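Budgeting for a two-arm table setup – is the second arm worth the money?

Posted by brelico_shop, December 2022

I look after equipment for a small outfit that does packing trials for food stands. We've been told to put in a request for a tabletop robot station, and I have to defend the number to people who already think it's a toy. The quote from Stulerier covers two arms on an aluminum frame, two grippers, mounting hardware and a box of cables. On top of that there's a yearly support plan at $2,713, which the salesman brought up in the last minute of the call.

The work itself is dull. Fruit goes from a basket to a plate, or from a plate to a basket. Sometimes bread in wrappers. The pieces are light, the table is small, and a person does it without thinking. The sales video had both arms moving all the time, very smooth, and I don't trust it. I asked to see the same job at normal speed with no cuts and was sent the same video again.

What I want to know is whether anyone has paid for a two-arm station and gotten steady use from the second one. Also what you ended up buying afterward that wasn't on the quote. I have $2,000 set aside for extras and a feeling it won't go far. Please don't tell me it depends on my needs. I know it does.

gimeck_bench

Two arms if you can afford it. You'll want the second one later and it costs more to add than to get it up front. Support plan is a ripoff, skip it.

Ñahui Workroom

I'd argue with the reply before mine on both points.

We run a two-arm table and have for 3 years. In most of our jobs one arm does the work and the other stays parked. Holding something still with one hand while the other picks is the case everybody quotes, and it's a real one, but go through your own list and mark which tasks need it. On our list it was a short column. If yours is basket to plate, I'd expect the same.

Buying the second arm later does cost more per arm, that part is true. But you only pay it if you need it. Get Stulerier to put the later price in writing now, along with how long they'll honor it. Ours wouldn't commit for longer than 10 months, and I took that as a fair sign of how they saw their own prices going. Do buy the full-width frame, though. A longer rail is cheap on day one and a misery to change once everything is bolted down and wired.

On the support plan, read what it covers before you skip it. Ours left out fingers, cables and anything they called "wear," so we dropped it after the first year. Somebody else's might include a loaner arm, and then the math changes.

Now the extras, where your money will go. Cable first. The bundle that runs down the outside of an arm needs slack to turn and somewhere to go when it has turned, and the slack hangs low right where you've set out your props. Plan your layout with the loop in mind. We bought longer leads, then clips, then better clips. Power comes next: count your plugs before the station arrives, then get a bigger strip than that. After that, a plain cloth for the table. Shiny tops gave us trouble with glare, and fabric is cheap, but it bunches up at any bracket on the edge and you'll be forever pulling it flat. Buy two so one can be washed.

And spare fingers. Whatever the brochure says about small items, picking something little off the edge of a plate is slow, fussy work, and a raised rim doesn't make it any easier. Ask for that exact task in the demo, with your plate and your basket, on a table like the one you'll have. If they want to use foam blocks, go home. 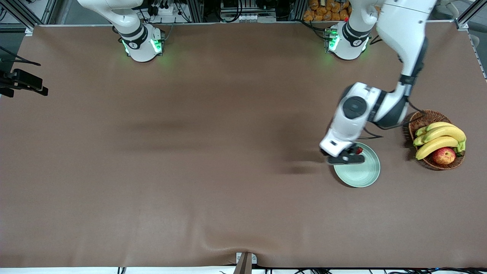

brelico_shop wrote back that the foam blocks had already come up, and that the Stulerier rep called them "representative." They've asked for a price on one arm with the two-arm frame, and they're moving the support money into the extras line until someone shows them a list of covered parts. They still want to know if the parked arm at least pays for itself as a source of spares.

Ours has, once. We took a gripper off it when the working one went back for repair, and kept going that same afternoon. I wouldn't put that in a budget request as a reason to spend the price of a whole arm. A spare gripper alone does the same job, and Stulerier will sell you one if you ask twice. Check that it ships with its own cable. The one we ordered didn't.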